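Laskowska 社区零食分装项目阶段进展报告
提交对象:Fovineck 基金项目管理部
报告日期:2026-05-20
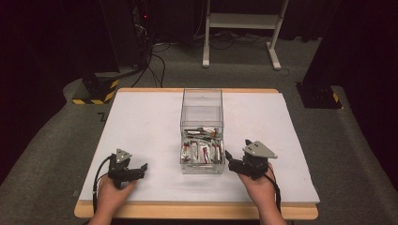 图1 分装台上的透明亚克力盒,盒内为独立包装零食

一、本期概况

本项目由 Bikari 承办,资助款用于在 Laskowska 活动中心设立零食分装点,向周边课后托管班和老人活动室供应小包装零食。本期自二月开始,至本报告提交时为止。计划分装2,000盒,实际完成1,781盒,其中995盒送往课后托管班,其余送往老人活动室。未完成的部分转入下期,不申请追加经费。

二、分装台与容器

分装台已按申请书中的方案布置完毕,桌面铺一块白色大板,便于擦拭,也容易看出散落的碎屑。白板使用后留下少量灰色印迹,用湿布擦不干净,暂不影响使用,下期试用另一种清洁剂。

容器由原来的纸盒改为敞口透明亚克力盒。纸盒在前两批中受潮变形较多,而且不打开就看不到里面装了多少。换盒以后,核对数量的时间明显缩短,取放也更方便。亚克力盒由 Closomer 供货,可回收清洗后再用。送到各站点的盒子在下一次送货时收回,目前有18个没有收回,已列入清单逐站核对。

三、装盒做法

零食均为独立包装,入盒前检查封口和日期。最初的做法是把小包平放叠起来,取上层时下层容易滑动。现在改为尽量竖着靠紧,从盒子前侧开始装,后侧留出位置,最后放配送单。红白色包装的品种和银色包装的品种可以混装,但同一批次的配送单上须写明各品种的数量。

有站点反映盒内包装太紧,老人取第一包时比较费力。我们在四月的几批中每盒少放一包,反馈有所好转,准备写入操作说明。

四、存在的问题

1. 进度落后于计划。主要原因是三月有一批零食到货延迟,分装点停工六天。
2. 活动室铺的是灰色地毯,碎屑落下后不好清理。每次收工都要吸尘,占用的时间没有计入原来的工时安排。
3. 配送单仍为手写,两处站点曾出现数量与单据不符,均已更正。

五、经费使用

容器、桌面板材和清洁用品的支出均在预算之内。运输费略高于预算,差额从办公用品一项中调剂,调剂申请已经另文报送。票据按月装订,随时可供查阅。

六、下期安排

先补齐本期未完成的盒数,再开始新的批次。配送单改用统一的打印格式。未收回的盒子在下期第一个月内核对完毕,确认遗失的按购入价登记。地毯问题拟向活动中心申请在分装台下方铺一块可擦洗的垫子,如获同意,费用从清洁用品中列支。

附件:分装登记表、站点签收单、运输费调剂申请副本

Bikari 项目组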